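Thursday, April 23, 2026
Notebook, back bench, cloth-handling build

Picked up from where I left it on the last page, meaning the fingers are on, the wrist camera is on, and the arm homes without hitting the shelf. Constanza Vergara wants to see it lift one cloth off the pile and put it down somewhere else by June. She thinks that is a modest goal. I think cloth is about the worst thing you can give a two-finger gripper, and I said so when we picked it, and I am writing it down again so there's a record.

Setup today, unchanged unless noted:

Arm controller is the Pamness board, old firmware. I am not updating it in the middle of a test series.
Fingers are the textured pair, black, printed from the Ploner files. No changes to the shape.
Grip speed setting 16. It was 76 last time, which was silly.
Cloths on the dark fabric, yellow and gray.
Camera exposure on auto to start, then locked (see below).

Nyokabi's note from her session says the textured faces "grab anything." I'd like to know what anything was. Foam, I suspect, because foam is what's in the scrap bin and foam makes every gripper look good. A face like that bites when there is something thick to bite on. With thin cloth flat on a table the problem comes earlier. The tips have to get a fold started, and the texture does no work at all until the fold exists.

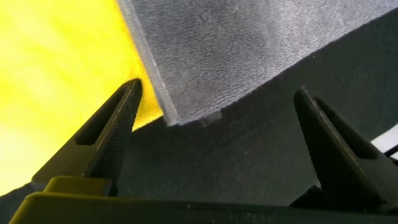 My complaint about the approach height stands. Constanza's script picks a height from the table, not from the cloth, and then hopes. With the fingers open at the check point I pulled a still from the wrist camera and compared it with what the script believed. The gray cloth ends just above and between the two tips in the view, clear of the faces, so if the fingers closed on what this view shows between those faces they would have no gray cloth in them. The script had this down as "target between fingers." It may be that it's only looking at the middle column of the image and calling it a match when it sees gray anywhere in it. Need to read that part of the code myself before I accuse anybody.

Also from the same still: dust on the base housing and small scuffs on the finger edges. Wipe down before the next run. I don't believe dust matters at this stage, but I'd hate to have it come up later as the excuse.

Locked the exposure after that. On auto the yellow was eating the whole image and the fingers' lower halves went to shadow. Nyokabi's view is that the detector should cope. Maybe. I would sooner fix one thing at a time, and a locked camera is one line in the config file.

Threshold for "cloth" in the detector was set at 239, which only makes sense if every cloth in the world is nearly white. Brought it down to 87 and the gray started showing up as something. It also started picking up parts of the table covering, so 87 is wrong too, only less wrong. A single brightness number is a poor way to do this. I know the Zivberg kit does it that way and I know people like the Zivberg kit. Their demo clip uses a red square on a white table.

Asked Constanza whether the script knows the difference between a tip touching cloth and a tip merely lining up with it in the camera view. It doesn't. There is no touch sensing on these fingers. All it has is the picture and the motor current, and the motor current on a thin cloth is going to look just like the motor current on nothing. She says the Mabaso driver reports current finely enough to tell. I asked for a plot. No plot so far. 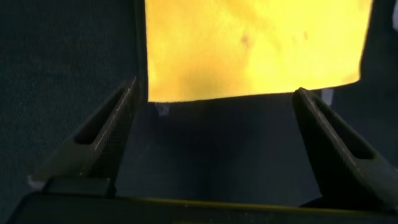 Until I see one, I'm treating the current reading as good for "closed on something hard" and "not closed on something hard," and that's all. If the plot shows a clean step on a single layer I will cross this out and initial it.

The other open question is what counts as a pick. Constanza's sheet has a box for "success" and no definition next to it. Lifting a corner and dragging the rest is not a pick in my book. Proposed wording, to argue over: cloth fully off the surface, held until the arm reaches the drop point, released there without help. If we can't agree on that then the numbers on the sheet mean nothing and we may as well stop filling it in.

Nyokabi suggested pushing the cloth sideways a little to raise a ridge, then closing on the ridge. This is the first idea on this build I don't have an objection to, apart from the table covering, which may wrinkle up along with the cloth. Clamp the covering at the corners first. Clamps are in the second drawer, or were.

To do:
Read the match code, middle column question.
Wipe fingers and housing.
Save the exposure lock in the config, with a comment saying who did it.
Try approach height measured from the cloth, one cloth only, before any changes to speed.
Constanza: current plot, closed on nothing vs. closed on one layer, same speed setting.
Nyokabi: what was "anything"?

Left the arm powered down and the e-stop pressed. Someone had it released when I came in. Please don't.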